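Arm station, back bay, Clutley shared workshop
Inspection before powered runs, September 17, 2022

Mark each line OK, FIX or N/A. Comments go under the line they belong to. A FIX in sections 1 or 2 means the arm stays off.

## 1. Power and stop

- [x] OK: E-stop cuts motor power from any pose
 - Tried with the arm raised and with it low. It sags a little when power drops, so keep a hand under the wrist.
- [x] OK: E-stop reachable from the operator's chair
- [ ] FIX: Supply cable strain relief
 - The clamp on the Tosik supply turns by hand. Replace the screw, then redo this line.
- [x] OK: Fuse fitted and matches the label
- [x] OK: No bare conductor at the driver board
 - Heat shrink redone on two joints.

## 2. Arm and mount

- [x] OK: Base bolts tight
- [x] OK: Joint limits set in software and tested by jogging slowly
- [x] OK: Speed cap at 18 percent for first runs
 - It was still at 100 from the last bench test. Check this after every firmware load. The Bralari controller goes back to its default and gives no warning.
- [ ] FIX: Wrist cable slack
 - Fine up to half rotation, tight past that. Add a loop and tie it at the elbow.
- [x] OK: Printed brackets free of cracks
 - Hairline on the old elbow bracket, part 506. Swapped for a spare and the old one binned.

## 3. Gripper

- [x] OK: Fingers open and close fully without load
- [x] OK: Fingertips line up when closed
- [x] OK: Grip force limit on
 - Limit value is 181 in the config file. Do not raise it to cure slipping. Clean the fingers first.
- [x] OK: Wrist camera bracket tight, lens wiped

## 4. Floor area

- [x] OK: People clear of the reach line before enabling
- [ ] FIX: Loose cables out of the sweep
 - Route along the wall and tape down. Same comment as in January.
- [x] OK: Carpet flat, no lifted edges
- [ ] FIX: Test objects clean and dry
 - Bowl needs a wash. Brownish ring on the inside, at the bottom.
- [x] OK: Test object upright and clear of its neighbors
- [x] OK: Approach height checked over the bowl, fingers open
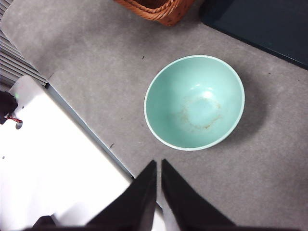

*Item 4, floor area: teal bowl on the carpet, gripper open, ring of residue in the base.*

## 5. Before enabling

- [ ] Section 1 and 2 fixes done and initialed
- [ ] Thepsuriya logging script running, disk space checked
- [ ] First pick done at the speed cap with a hand on the E-stop
- [ ] Log sheet filled in, including failed picks

**Result:** not cleared for powered runs. Two fixes open in sections 1 and 2, two in section 4. Recheck the clamp and the wrist cable together, with the supply unplugged. Spare M4 screws are in the drawer under the vise.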